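Section 4: Setting Up Stations and the Score Relay

February
By the Plellel documentation desk

This section covers the Moussa score relay and the playing stations attached to it. It assumes that the host computer is already running Plellel and that a bracket has been created as described in Section 3. Online brackets do not use the relay; go to Section 6.

4.1 Before you start

You need the following for each station:

- one game console or PC with its display
- one Moussa button box
- one network cable long enough to reach the switch without crossing a walkway
- a station card with the station number printed on it

The relay has a single power input on the rear panel. Use only the supplied adapter. Adapters from the older Porkau relay have the same plug but the wrong polarity.

CAUTION: Do not connect a Porkau adapter to a Moussa relay. Damage caused this way cannot be repaired in the field.

4.2 Placing the button boxes

1. Put the display on the table first and adjust its height.
2. Set the button box between the two players, 300 mm from the front edge of the table. Players who use large controllers need the space in front of it.
3. Press the box down until all four feet grip. On a top with a seam or gap, move the box so that all four feet stand on the same side.
4. Turn the box so that the red button is on the left side of the display. Red always reports a win for the player seated on the left.
5. Run the cable off the back of the table and tape it down where it meets the floor.

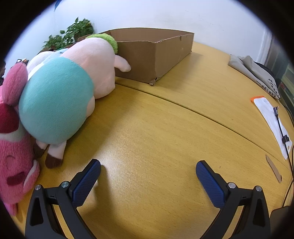

Figure 4-1. Wood-grain tabletop with a seam.

NOTE: If players swap sides during a set, do not turn the box. Use the Swap Sides command on the host instead. Turning the box reverses every result that follows and leaves no mark in the match log.

4.3 Connecting the relay

1. Switch off the relay.
2. Connect the host computer to the port marked HOST.
3. Connect the button boxes to the numbered ports, starting with port 1. Empty ports between boxes are allowed but slow down the search in step 5.
4. Switch on the relay. The status light blinks amber while it starts, then turns steady green.
5. On the host, open Stations and choose Find Boxes. Each box found is listed with its port number.
6. Press both buttons on each box in turn. The matching line in the list should flash twice.
7. Type the station number for each line and choose Save Layout.

If a line flashes once only, one of the two buttons is not reporting. Replace the box -- the buttons are sealed and cannot be serviced separately.

A saved layout belongs to the venue and is kept separate from the bracket. The sample layout named Virnodholm is included with the software and can be opened for practice. It cannot be overwritten. To change it, save a copy under another name.

4.4 Match timers

Plellel starts a timer when a match is called to a station. The default is 300 seconds. When it runs out, the station line turns yellow and the match is passed to the desk for a decision. The software does not disqualify a player on its own.

1. Open Stations, then Timers.
2. Enter a value in seconds. For large rooms where players walk some distance between pools, 387 is a workable setting.
3. Choose whether the change applies to one pool or to the whole bracket.
4. Choose Apply. Timers that are already running keep their old value.

NOTE: Pausing the bracket stops all timers. Pausing a single station does not stop the timer of a match that has been called there and not yet started.
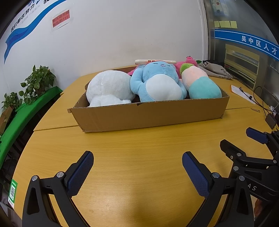
4.5 Relay error codes

Codes appear on the host in the lower status bar and are written to the match log.

266 -- Duplicate station number. Two boxes have been given the same number. Correct one of them and save the layout again.

330 -- Result received with no match assigned. A button was pressed while the station was free. The result is dropped and no action is needed. If the code repeats at one station, check that nothing is resting on the box.

Other codes are listed in Appendix B.

4.6 Shutting down

1. Confirm that no station is marked Active.
2. Choose Export Log and save the file before closing the bracket. The relay holds results only while it has power.
3. Close Plellel, then switch off the relay.
4. Unplug the button boxes and coil each cable loosely.

Continue with Section 5 to set up the public bracket display.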